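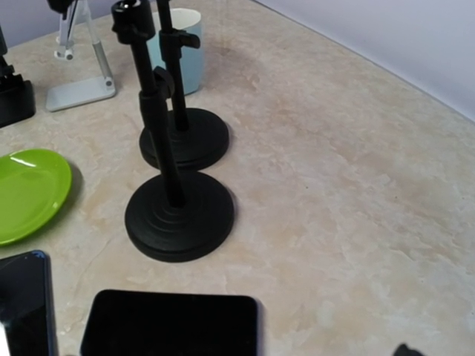
**Skiltedon Public Library Service** · Jan 28, 2018

1/ The reading and recording rooms at Skiltedon Central Library reopen to the public this morning. This thread sets out the new booking arrangements, the opening hours and the changes to the oral history collection.

2/ Members may now book a room for up to 2 hours at a time. Bookings can be made at the enquiry desk, by telephone or through the online catalogue. A valid library card is required in all cases.

3/ The rooms are open from 9.30 am until 6 pm. The last booking of the day begins at 4 pm. Late evening sessions are suspended until further notice while the heating in the east wing is replaced.

4/ The oral history collection now holds 1,066 recordings. Of these, 33 were added in November, mostly from former employees of the Ultier woollen mill and their families.

5/ Listening copies may be requested at the desk. Recordings made before the mill closed are held off site – please allow three working days for delivery.

6/ The service is grateful to Arsen Zhuravel, who has completed the index to the mill recordings. It runs to 2,291 entries and covers surnames, street names, trades and dialect words. A printed copy is kept on the local studies shelves, next to the parish maps.

7/ Residents who wish to record their own memories are invited to contact the local studies team. Sessions may be held in any language. An interpreter can be arranged if the request is made a fortnight ahead.

8/ Each contributor receives a copy of the recording and a form on which to state who may hear it. Recordings may be closed for a set period at the contributor's request. The form can be amended later in writing.

9/ Two series are open for contributions this spring. "Lila" gathers accounts of childhood and schooldays in the lower town. "Khúc" is concerned with songs, lullabies and rhymes learnt at home, and short or partly remembered pieces are welcome.

10/ Members under 16 may use the rooms with an adult. Food is not permitted. Water in a closed bottle is allowed.

11/ Correction to post 3: on the first working day of each month the rooms open at 11 am to allow for staff training. The notice at the main entrance has been amended.

12/ Questions about bookings should be sent to the enquiry desk. Questions about access to closed recordings should be sent to the local studies team in writing – replies are normally issued within ten working days.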